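别再拿参数表选夹爪了

2025年7月7日

先把结论放前面,省得有人看到一半来问。选夹爪,参数表看个大概就行,真正该比的是换件时间、指尖能不能自己改、还有控制器报错的时候说不说人话。夹持力、重复精度、最大行程,这几样大家都够用,多出来的那点你在桌面上根本用不到。

写这篇是因为最近又被问烦了。每次都是一张表发过来,三四列,Flolach多少牛,Skudar多少牛,Premetari多少毫米,问我选哪个。我说你抓什么?对方说,什么都抓。那这个表就没法看。

我们前后试过的末端,算上退回去的,有13款。真的在臂上跑满一个礼拜的,9款。剩下那几款,有的是法兰对不上,转接板等了半个月;有的是通信协议写得含含糊糊,厂家给的例程自己都跑不起来。这种东西参数表上看不出来,一个字都不会写。

吸盘先说。吸盘我是一直用的,不反感。纸盒、平的塑封,吸盘又快又稳,两指夹爪比不过。但是只要物件一杂,吸盘就开始挑食。皱的不行,透气的不行,软袋里面东西一晃也不行。有人说换大口径,换波纹的,加流量,都试过,Guérin那套真空发生器我们还专门买了大一号的,噪音大得旁边没法打电话。最后该掉还是掉。所以现在的做法是,品类固定的工位上吸盘,品类杂的一律两指平行夹爪,不讨论。

三指的呢,好看。演示的时候观众喜欢。我个人的意见是桌面取放这一档用不上,多一指就多一份标定,多一处卡线的地方,指尖还贵。抓圆的确实舒服一点,但为了圆的东西养一个三指,不划算。也许别人有别人的道理,搞装配的可能不同意,随便。 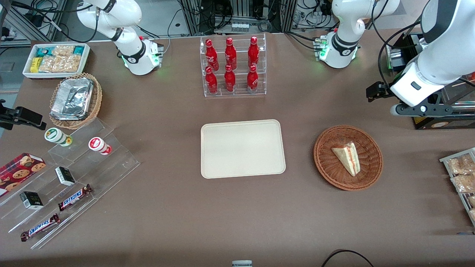 两指平行夹爪被低估,主要是大家老拿它去抓积木。积木谁都能抓。要比就摆杂货,难度拉开一点,同一对指尖从头抓到尾,中间不许换。我比较看重的是软硬差得大的几样挨着放:柳条篮里一块三明治,面包是软的,力大一点就是一个坑;旁边亚克力架子上六瓶红色的可口可乐,前后两排,后排还垫高一层,手指下去的余量要留给邻居;再来Snickers这种条状的,躺在斜的亚克力台阶上,接近角度稍微不对就把它推跑了。一张桌子上这几样都过得去,这个夹爪就可以买,力是多少牛我不关心。反过来,夹持力标得很漂亮,力控最低一档还是能把面包捏扁的,退。

说到最低一档。这个是我觉得整个行业最不老实的地方。表上写的力控范围,下限常常是算出来的,或者是在很慢的速度下测的。你把闭合速度提到正常干活的速度,冲击那一下早就超了,后面稳态再低有什么用。我们自己测很土,两片指尖中间夹个薄膜传感器,正常速度闭合,看峰值。Skudar那款峰值和标称差得有点多,我就不写数了,样品只有一只,可能是个体问题,写出来人家要找我。Flolach的好一些,但它的好是靠降速换的,固件里默认就给你限了,要翻到说明书很后面才找得到那个参数。找到以后改掉,也就那样。

指尖。这个必须单独讲。原厂指尖基本都是应付的,两块铝加一层胶垫,胶垫用一阵就起边。我们现在都是自己打印,TPU外面,里面留一条硬骨,两个螺丝孔。设计不难,难的是有些厂家把指尖安装面做得很怪,带个斜角,或者孔距是个没道理的数,还不给三维图,只给一张pdf,pdf上还缺一个尺寸。买之前一定先问有没有step文件。没有的,扣10分,我是真的会扣,我有个打分表的。

换一次指尖要多久,也要自己掐表。Premetari的是快拆,宣传说徒手,实际上新的时候很紧,要拿东西撬,用松了以后又有虚位。我情愿拧螺丝。4颗螺丝,一把内六角,拧完了就是拧完了,位置准的。快拆这个东西适合一天换很多次的人,大多数人一个月换不了几次,花那个钱干嘛。

然后是臂和手腕这一段。很多人评夹爪只评夹爪,装在一个立着的架子上开开合合,拍个视频。可是双臂的时候问题全在手腕后面。两条臂围着一张桌子,一边够远处的架子,一边在近处悬着等,夹爪本体长五厘米短五厘米,差别特别大。长的好处是指尖伸得进去,手腕不撞架子;坏处是臂要抬得很高,肘部姿态就难看,离奇异点近了,规划器开始绕远路。我的经验是先把夹爪长度定下来再摆桌子,别反过来。桌子摆好了再换一款长的,所有接近点重做一遍,那个礼拜就没了。

线也一样。线从哪里出,决定了你的腕关节能转多少。侧面出线的,转到某个角度必然绷。走内部的最好,但贵,而且坏了要返厂。折中办法是后出线加一段螺旋线,丑,但是好用。拖在桌面上的线我是见一次说一次,早晚有一次会被指尖勾到,勾到的时候多半是夜里在跑,第二天早上来看,一桌子东西全歪了。(写到这里想起来我们自己也没收拾干净,算了)

相机我讲短一点。腕部相机和固定相机到底要哪个,这个吵了很久。我的看法:只能买一个就买固定的,斜上方,看全桌。腕部相机分辨率再高,夹爪一靠近,视野里一半是手指。透明的东西更麻烦,亚克力架子、透明袋子,深度图上全是洞,腕部的和固定的都逃不掉,换了三种深度相机都一样,只是洞的形状不同。所以别指望花钱买相机解决透明件,老老实实在彩色图上想办法。反光的铝箔也差不多,一个道里。

控制器。这里得罪人的话最多,所以放后面。Guérin的控制器硬件没得说,稳,接口也齐。但是报错只给一个代码,代码表在另外一个文档里,文档要登录,登录要申请。半夜两点夹爪不动了,屏幕上一个E开头的数字,你去申请吧。Flolach的控制器做工差点,风扇响,可是报错写得清清楚楚,哪个轴,什么原因,建议怎么处理。我选Flolach。同事里有人不同意,说稳定性第一,不报错才是最好的报错。话是没错,可你总会碰到报错的那天。

还有人要问为什么不比成功率。比的,内部比。但是成功率这个数字我不太愿意往外发,因为摆法一变就全变了。同样一个夹爪,瓶子之间多留一指宽,成功率好看一大截。别人发的成功率我也是这么看的,先看照片,看他东西摆多密,有没有软的,有没有透明的,再看数。没有照片的直接跳过。建议大家也这样,尤其是采购的同事,别看到九十几就激动。

预算的问题最后说一句。钱不多的,我的排序是:夹爪买中档两指的,省下来的钱去买备用指尖材料和一台能连着跑的打印机;相机固定的一台;控制器挑报错写得明白的那家。臂反而最不用纠结,负载够、手腕后面线能走通就行。夹爪买两只一样的,别一左一右两个牌子,我们干过,标定文件搞混了好几回,左手的偏移量写进右手,指尖直接戳到台面上。

有不同意见的留言里说,最好带上你抓的是什么,别光贴表。三指那段估计要挨骂,骂的时候麻烦把你们的指尖换件时间也写上来,我更新打分表用。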